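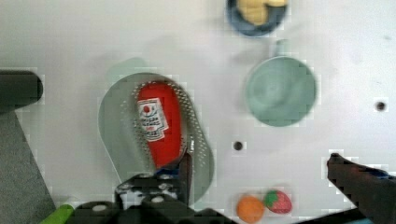 Grunedetti open day, who went?

mnair
Posted Sunday, February 15, 2026
Drove out to the Dronderberg site for the open day. More than 200 people, so expect a line. The kitchen table demo was the one worth waiting for. Ketchup bottle, colander, cup, toy fruit, and the arm gets told what to pick up. I watched for most of an hour and they let us choose the item twice.

ultid_pete
Was it running on its own or was somebody driving it? Last year at Ultidstead it was all remote control and they didn't say so until you asked.

mnair
I asked. The guy at the table said on its own for the single picks, operator for anything with two steps.

Valdis Stankevičius
I was there in the morning. 4 tries on the ketchup, 3 good. It had trouble getting a finger down beside the cap with the colander wall so close. Fine on the strawberry.

hexkey60
So a ketchup bottle on a white table with good light. We have a Mets cell at work that has been picking parts out of bins for years. I don't see what's new.

Valdis Stankevičius
Your Mets cell sees the same part all day. They moved the colander between tries and didn't reteach anything. I'd call that different.

hexkey60
Moved it how far? A couple of inches is not much of a test.

mnair
Farther than that when I was there, but still on the same table. I agree I'd like to see it with real dishes.

ultid_pete
Is parking still 60 spaces behind the hall?

mnair
Yes, and full by ten. Use the street.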